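From: Gaurav Kaushik
To: cell-care list
Subject: Re: [cell-care] right gripper letting go of wrapped rolls

Neelam Maurya wrote:

> Our snack table cell has started dropping things again. The right
> arm goes to the stand, closes on a wrapped roll, gets it a little
> way up and then the wrapper slides through the fingers. Bottles are
> fine, cartons are fine. I cleaned the pads and it got better for an
> afternoon. Kusum Bhatt thinks we should turn up the force, but the
> last time we did that we had a bag of very flat rolls.
>
> Did you folks at Pludthorpe ever sort this out? And do you re-teach
> the stand every time somebody moves it, or is there a trick?
>
> Neelam

Hi Neelam, hi all,

Yes, we did, and I'm so glad you asked, because I spent most of June on this and I've been dying to tell someone who cares!

Leave the force alone for now. We had ours all the way up at one point and it still slipped, because the fingers were closing on the loose part of the wrapper and the roll was hardly in the grip at all. What fixed it for us was coming in lower and slower. We dropped the approach by 5 mm and put in a pause of 600 ms after the fingers close, before any lift. The wrapper gets time to settle and the air moves out to the ends of the bag. I know the pause looks endless when you're standing there watching it. Try it anyway.

Then do the lift in two moves. First one is tiny, just enough to clear the tier, then stop and read the finger position again. If the fingers have closed any further since the grip, the roll is on its way out, so set it back down and try once more. Amancay Sepúlveda wrote that check for our cell and it's in the shared folder as grip check 107. It should drop straight into yours if you're still on the Mandasia controller. If you've moved to the Lindqvist one you'll have to rename the signals, sorry.

On the pads: plain soapy water, then a wipe with clean water, then let them dry all the way. We used to use alcohol and the pads went shiny and hard. Swap both pads on a gripper at the same time, even when one still looks good. I got lazy about that once and chased a crooked grip for a whole morning.

For the stand, we don't re-teach every pick. We teach 2 points on it, one at each end of the top tier, and everything else hangs off that. When the stand gets bumped (and it does, it's a light piece of acrylic on a tablecloth) you touch up those points and run one slow pass with nothing in the fingers. The angle is worth getting right, too. We had ours square to the table edge at first and the forearm kept wanting to sweep over the drinks. Turning the stand on the diagonal gave the wrist a much nicer way in.

I'm putting in a picture so you can see the height I mean. Look at how little daylight there is between the roll and the tier - that's the small first lift.
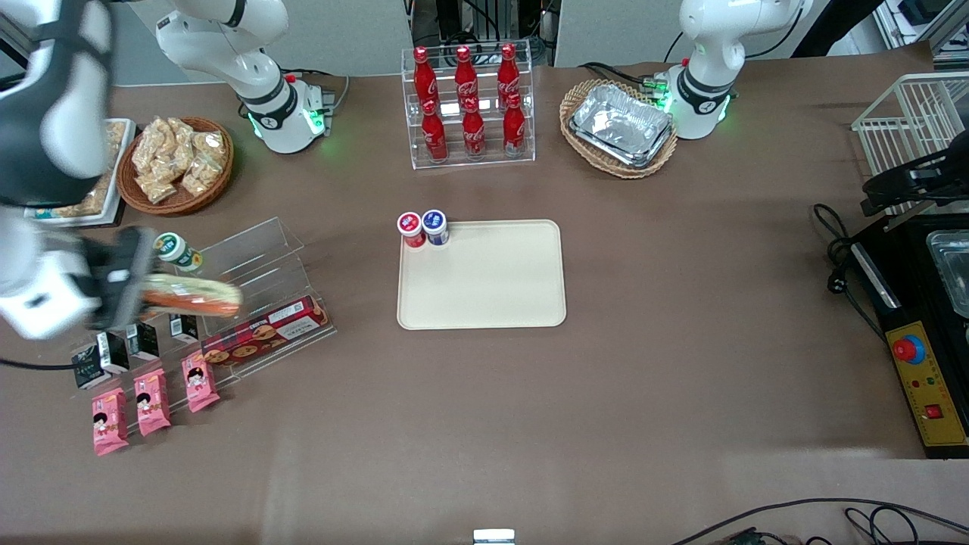
Right arm at the check height over the top tier, left arm parked at the back.

Oh, and keep the left arm parked while you tune. I know it's tempting to run the whole routine and save time, but then you get a drop and you can't tell whether it was the grip or the table getting nudged. Once the right one behaves, bring the other back in at low speed.

Kusum Pandey is moving the Clilia cell over to the same settings now, so she may have notes on softer bags before I do. Those I haven't cracked yet - the small clear ones with crunchy snacks in them are a whole different animal, and if anybody on the list has a finger shape that picks those up without crushing them, please, please write in!

Send me your approach height and the pad type when you get a minute, and I'll compare them with ours.

Gaurav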